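Ticket 2287: Bag handle detector jumps to wrong target, left arm stalls
Opened by: Mireille Tessier
Component: Tostska perception node
Date: 2023-04-17
Status: open, workaround in place

Hi all, reopening this one because the December patch didn't hold up for me. The handle detector gives a good pose on startup, then after a while the target slides off the bag and the planner (Hultska) throws "goal unreachable" and parks the left arm. I've replayed the logs and I'm pretty sure the planner is fine – it's being handed a bad pose and doing the sensible thing with it.

What I tried first: restarted both nodes, reran hand-eye calibration, turned off the depth filter. No change on any of them. Then I swapped the Jurkov segmentation weights for the older set, and that got me a slower failure but the same one.

Fixed view first, then a wrist view:
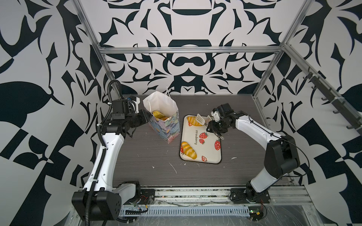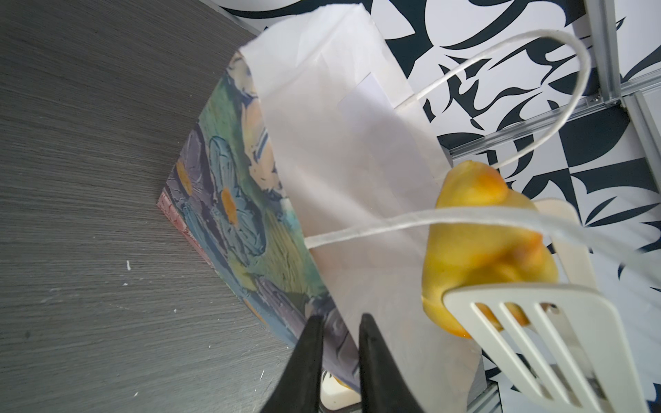 My best guess is the mask. White twisted handles are thin, and the wall print has a lot of white curves in it, so the segmenter grabs a bit of wall and the centroid goes with it. I plotted confidence over 1000 cycles and it drops to 75 percent right before each jump, every single time!

Workaround for now: clip anything behind the table's back edge before segmentation, and hold the last good pose if confidence dips. It's in my branch, farah-clip. Cycle time went up a little, but I can live with it.

Still to do: can someone check whether the timestamps on the wrist stream lag the joint states? I saw a gap once and couldn't get it back. Logs are attached to the ticket.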